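Trumura @trumura_bench
May 16, 2022

1/ Notes on steaming corn in a two-handled steel pot. I have been doing this since February and my log has enough in it now to be worth writing up. Posts are short, one subject each.

2/ Start with the lid. Glass is better than steel for corn. You can check the water level and the color of the kernels without lifting it. Each lift dumps steam and adds time. My log says 50 seconds to recover on my burner. Yours will differ.

3/ A steel lid holds up better if you drop things. I drop things. I still use glass.

4/ Knob: check the screw under it every month or so. Heat cycles work it loose. Hand tight plus a quarter turn. More than that and you are putting stress on the glass around the hole. 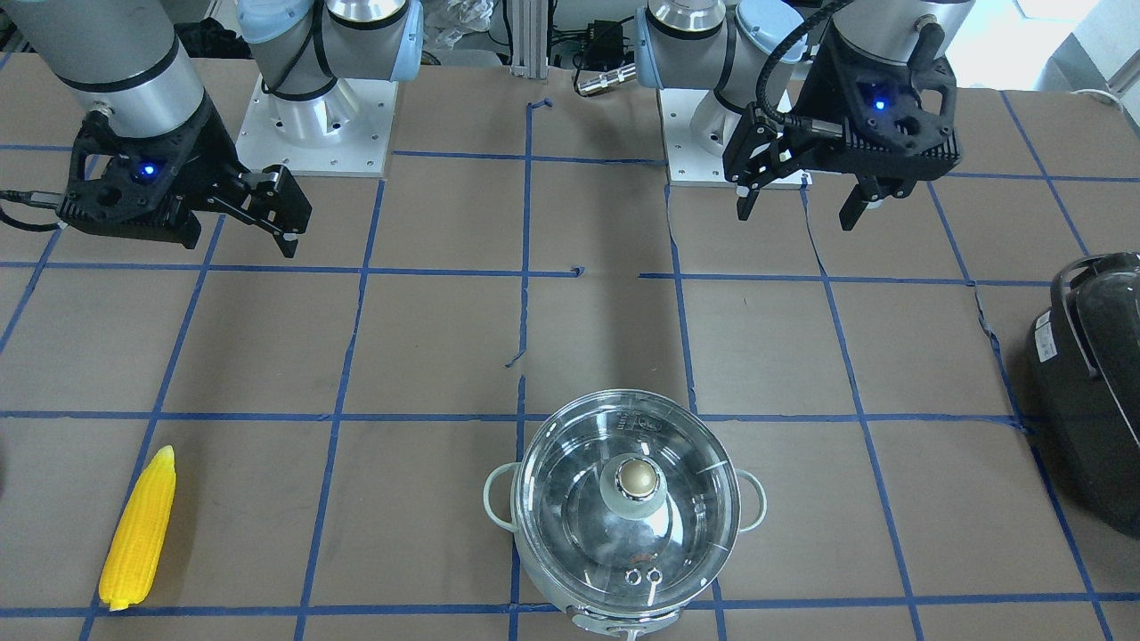 5/ Loop handles on both sides beat one long handle once there is water in the pot. Two hands, level lift. A long handle puts all of the load on one wrist and it also sticks out over the next burner.

6/ Water. I weigh it. 571 grams gets me through one batch with some left in the bottom. The surface should stay clear of the basket. If it touches, you are boiling the lowest row and steaming the rest, and the cob comes out uneven.

7/ Whole cobs go in on a diagonal if they are a little long for the basket. If they still don't fit, cut them before cooking. Snapping a hot cob is a good way to burn a thumb.

8/ Altitude matters more than people think. I cook at almost 2,000 feet in Sadton and add a minute to whatever the package says.

9/ Someone asked if corn and buns can share a basket. They can, but not from the same start time. Corn first, buns for the last stretch. Put the bun in the center on a square of parchment and keep it off the wall, where condensation runs down.

10/ Leave space around a bun. It expands. Two that touch will fuse and the joined side stays gummy.

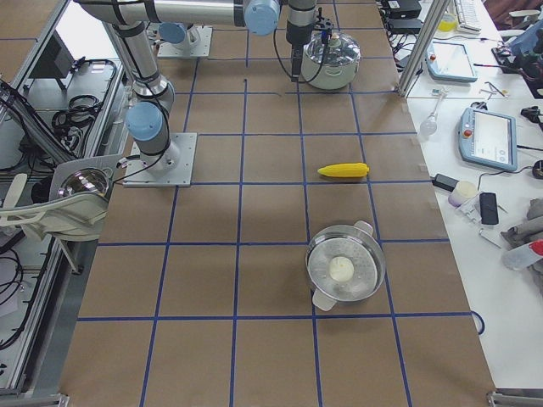
11/ Perforated basket care: soak it right after use. Starch from bun dough dries in the holes and then you are in there with a toothpick. White vinegar takes off the scale. Rinse twice.

12/ If the basket rattles in the pot, the water is probably too hot. Turn it down. A rolling boil makes no more useful temperature than a steady simmer with the lid on, it only empties the pot faster.

13/ Domed or flat lid: domed sends the drips toward the rim, flat lets them fall on the food. For corn I don't care. For buns I want the dome, or a towel wrapped under a flat lid with the corners tied up on top, well away from the flame.

14/ Parts. I buy replacement knobs from Hnatiuk, a small hardware shop. Measure the hole and the thickness of the glass before you order. I didn't the first time and have a spare knob that fits nothing I own.

15/ Ondik asked for the full timing log. It is a spreadsheet with 1,343 rows and the early ones are in mixed units. I'll post it when the units are fixed.

16/ Next thread is on storing lids. Short version: upright, in a rack, with the knobs all facing the same way.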